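テーブルの上を片づける日

水曜日。朝から風が強くて、窓ががたがた鳴っていた。
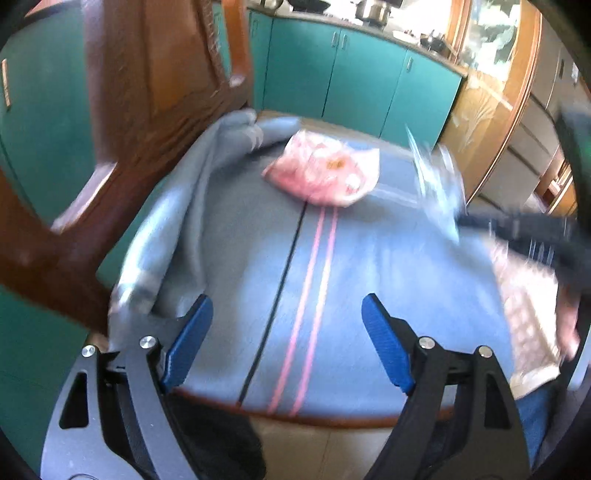 丸いテーブルは四角いテーブルより物がたまりやすい、とアンサリは言う。角がないので、どこまでが自分の場所か、どこからが物の場所か、だれにもわからなくなるのだそうだ。私はその意見を聞いて、少し考えた。私の国の家では、テーブルは四角くて、母の場所、父の場所、私の場所がはっきり決まっていた。だから物は棚に行くしかなかった。今の家の丸いテーブルには、いつも何かがのっている。袋、布、ひも、読んでいない手紙。食事の前に全部を片側へ寄せて、食べ終わるとまた広がる。

それで今日は、テーブルの上を片づける日に決めた。日記にも書いておけば、途中でやめることができないと思ったので、朝のうちに一行目だけ先に書いた。

青いテーブルクロスのことを書いておきたい。薄い青の地に、黒い細い線と、ピンクの線が二本走っている。クレリュルヴィルに住んでいたころ、駅の裏の市場で買った。店の人は最初に十と言って、私が黙っていたら少し安くしてくれた。私は値段の交渉をしたのではなくて、ただ言葉が出なかっただけである。まだあの町の言葉がよくわからなかった。黙っていることが交渉になると知ったのは、そのときが初めてだった。その後、同じ方法をくつ屋でもためしたが、くつ屋では何も起こらなかった。

この布は線があるので、まっすぐにかけるのがむずかしい。丸いテーブルに線のある布をかけると、少し曲がっただけですぐに目立つ。引っ越してきた日には三回やり直した。今は、だいたいでいいと思っている。「だいたい」という日本語が私は好きだ。辞書で見るとつまらない意味だが、口に出すと肩の力がぬける。

さて、片づけの話にもどる。

まずビニール袋から始めた。私は袋を捨てることができない。店でもらった袋、パンの袋、果物の袋、全部とっておく。台所の引き出しをあけて数えてみたら、84枚あった。数えなければよかったと思う。数えてしまうと、84枚という数が一日中あたまの中にいる。大きい袋は三角に折って、小さい袋はたたんで箱に入れることにした。三角に折る方法は、前にアパートの下の階の人が教えてくれた。縦に細く折って、空気をぬいて、下から三角、三角とくり返して、最後に端を中に入れる。最初の五枚くらいは楽しいが、二十枚をこえると指の先がつるつるして、うまくつかめなくなる。くしゃくしゃになった袋は、折る前に手のひらでのばさなければならない。のばすときの音がうるさい。ラジオの声が聞こえなくなった。

穴のあいた袋は捨てた。取っ手の切れた袋も捨てた。全部で半分くらいになった。半分でもまだ多い。でも残りは今日は見ないことにして、引き出しを閉めた。

次は布である。たたんである布と、たたんだつもりの布がある。灰色の布は、厚くて大きくて、どうたたんでも角が合わない。これは冬にいすの背にかけて使っていたもので、春になってから居場所がない。洗うかどうか迷って、においをかいで、洗うことにした。洗うと決めると気持ちが軽くなる。洗濯機に入れれば、少なくとも一時間はその場所を考えなくてよいからだ。

白とピンクの模様の布は、テーブルの端にかけておくくせがある。手をふくのに便利だからである。しかしアンサリは、布巾はかけるところを決めなさいと言う。前に電話でこの話をしたら、アンサリはまじめな声で「かけるところが決まっていない布は、床に落ちるまで動き続けます」と言った。たしかに、先週も一度床で見つけた。それで、流しの横に小さいフックをつけることを考えた。フルヴィエというメーカーの、ねじのいらないフックが二個入りで300だった。前に買って、まだ袋から出していない。袋を出したら、説明書が小さな字で三つの言葉で書いてあった。日本語はなかったが、絵を見ればわかる。貼る前に、貼る場所をよくふいて、かわかしてください。これは三つの言葉で同じことを言っていた。

戸棚の青緑の扉は、この家に入ったときからこの色である。大家さんの好みだと思う。初めて見たときには、正直に書くと、強すぎる色だと思った。今では、ほかの家の白い台所を見ると、何かたりないような気がする。木の取っ手は手ざわりがよい。朝、まだ目がよくあいていないときでも、手がさきに取っ手を見つける。この扉にフックを貼ると色がはげるかもしれないので、貼る場所は流しの横のタイルにした。よくふいて、かわくまでお茶を飲んだ。

お茶を飲むときには、いつもの木のいすにすわった。背が丸くて、彫りのあるいすだ。中古の店で買ったときは二つ買うつもりだったが、一つしかなかった。彫りのみぞにほこりがたまるので、ときどき古い歯ブラシでこする。今日もこすった。片づけの途中で別のそうじを始めるのは、私の悪いくせである。こする前にフックを貼ればよいのに、歯ブラシを持ってしまった。みぞの奥から茶色いほこりが出て、うれしくなって、背の片側だけを全部こすった。もう片側はそのままである。すわってしまえば見えない。

昼は、パンとゆで卵を食べた。テーブルの上にまだ物があったので、立って食べた。母が見たら何か言うと思う。母は、立って食べると足に入ると言っていた。これを日本語に訳すと変な文になるが、私の国の言葉でも少し変な文である。

午後は紙の山を見た。これがいちばん時間がかかった。トリヴィデンから来た封筒が四つもあって、全部同じ内容だった。電気の契約の会社で、住所の確認をしてくださいと書いてある。私は二つめの手紙が来たときに返事を出したはずだが、出した記憶と、出そうと思った記憶の区別がつかない。紙の間から切手を貼った返信用の封筒が出てきたので、出していなかったことがわかった。はずかしい。すぐに書いて、かばんの横に置いた。明日の朝に出す。このことも日記に書いておく。

紙の中には、クレリュルヴィルの図書館のカードもあった。もう使えないが、写真の私がとても若いので捨てなかった。それから、料理の作り方を書いたメモもあった。自分の字なのに、材料の最後の一つがどうしても読めない。「し」で始まる。塩だと思いたいが、塩はもう上に書いてある。しょうがかもしれない。しいたけかもしれない。今度、両方入れて作ってみる。

四時ごろ、洗った灰色の布を干した。風が強いので洗濯ばさみをたくさん使った。干しているあいだに、となりの家の犬がずっとこちらを見てほえた。大きい布がばたばた動くのがきらいらしい。ごめんなさいと犬に日本語で言ったが、となりの人はたぶん別の言葉で話しかけているだろう。

フックはついた。一つは流しの横、もう一つは入り口の近くに貼って、かぎをかけることにした。説明書には、一晩待ってから物をかけてくださいとあるので、布巾はまだテーブルの端にかかっている。明日からはフックにかける。

夕方にもう一度テーブルクロスを直した。全部の物をどけて、布を持ち上げて、ふわっと落として、線をまっすぐにした。ピンクの線がちょうど私のいすから窓の方へ向かうようにした。布の下のテーブルに、丸い茶わんのあとがあった。いつのものかわからない。ふいたけれども取れなかった。布をかければ見えないので、かけた。

物のないテーブルは広い。広すぎて、皿をどこに置けばよいか迷った。結局、まん中より少し自分の方に置いて、スープを飲んだ。アンサリに電話をして、終わったと報告したら、「では三日後にまた電話します」と言われた。信用されていない。

今日の新しい言葉を書いておく。「寄せる」と「どける」のちがい。寄せるは、物がまだテーブルの上にある。どけるは、もうない。私は長いあいだ、寄せることをどけると言っていた。あと、「取っ手」と「持ち手」のちがいも調べたが、こちらはよくわからなかった。戸棚は取っ手、袋は持ち手のほうがよいらしい。では上に書いた「取っ手の切れた袋」はまちがいかもしれないが、ペンで書いたので直さない。

寝る前に台所へ水を飲みに行ったら、テーブルの上にもう手紙が一通あった。自分で置いたらしい。明日出す手紙なので、かばんの横にもどした。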